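Nevano gripper, eight weeks in

I bought the Nevano in June after going back and forth on it for far too long, and since then it's been on the end of our arm at the shared workshop pretty much every Tuesday evening. It cost me £321 with the mounting plate, which is a lot for something that opens and closes, so I wanted to give it a proper go before writing anything.

What we're building is a bench that can strip old desktop PCs. Lid off by hand, tower on its side, then the arm goes in and has a go at the bits worth saving, memory first. Folasade Adeleke does the code and I do the bolts and the swearing. We'd been using a Stidon gripper before this and it was fine for picking up blocks, but the fingers were far too fat to get anywhere near a memory slot.

Fitting it was easy. Four screws, one plug, 24 volts, done before the kettle boiled. The manual is another matter (two pages, and one of those is the warranty) and I had the open and close limits the wrong way round for an entire evening. If you get stuck, Gilles Royer has put his settings up on the Kenora forum and they worked first time for us.

Reach is what I was most worried about. A tower is a horrible place to work, all drive cages and power supply and cables waiting to snag, and you're coming down into it from above with a big lump of wrist behind you. 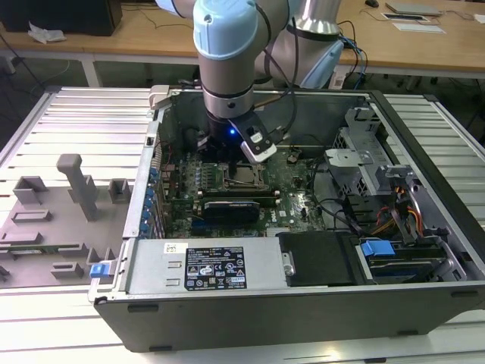
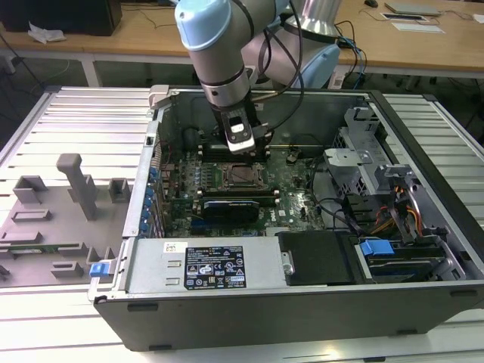
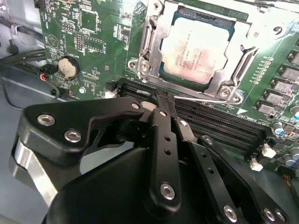
Working over the motherboard. The last one is the view from the wrist camera, with the tips down by the memory slots.

The tips are lovely! They come to a proper point, so you can get at the end of a slot without leaning on the neighbours, and the closing force goes low enough that I've stopped wincing. We set ours very gently and creep up from there.

Now the moans. The body of the gripper blocks a good chunk of what the wrist camera sees, right at the bottom of the picture, so you lose sight of whatever is underneath just when you'd like to know. Folasade gets round it with a fixed camera beside the bench, and I wouldn't fancy doing this job without one. There's also a touch of side play in the linkage that wasn't there when it was new. Nipping up the screws sorted most of it, but I check them every session now and I'd rather not have to.

It's noisy as well – a sort of whine when it's holding – and the cable that comes with it is too short. We bought a longer one from Omoregie and routed it back up the arm with plenty of slack.

Would I buy it again? Yes, for this job. If you're only moving boxes about, get something cheaper and spend the difference on a second camera. Four stars, and I'd go to five if they rewrote that manual.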